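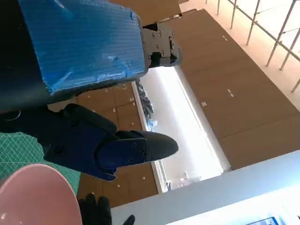 Durkton Blues

Durkton blues is a style of electric blues that grew up in the river port of Durkton and the smaller town of Nandel, just upstream. It is loved for its rolling mid-tempo shuffle, its wonderfully rough harmonica playing and its habit of letting the bass carry the tune while the guitars drop back to short, clipped chords. Few regional styles are so easy to pick out from a couple of bars!

Origins

The music began in the dance rooms along Durkton's quayside, where bands had to play long sets for dancers and keep a steady beat above the noise of a full bar. Players from Nandel brought an older, slower way of singing, with the last line of each verse held back and half spoken. The two habits met at the Mollah, a dance hall with room for 378 people, and the mixture proved a thrilling one.

Sound

Most Durkton bands have drums, bass, two guitars and harmonica. Piano is common on records but rarer on stage, as few of the quayside rooms had one in tune. The usual form is the twelve-bar blues, often stretched by an extra bar before the turnaround (known locally as "the step"). Visiting players are regularly caught out by it, and the crowd loves it when they are. Harmonica solos tend to be low and growling, with long bent notes and very little show until the final chorus, when everything is let loose.

Recordings

The main label for the style was Indance, which issued 20 singles and a superb live album, Last Boat to Nandel, taped at the Mollah over two nights in May. The album was pressed in a single run of 1108 copies and is now much sought after. Its second side, a single unbroken slow blues, is the finest place for a new listener to start. The drumming alone is a joy.

Live tradition

The Mollah still holds a Durkton blues night every 30th November, the date of the hall's first dance. The evening opens with a slow number from Nandel and closes with all the bands on stage together, extra bar and all.

See also
Electric blues
Harmonica styles
Twelve-bar blues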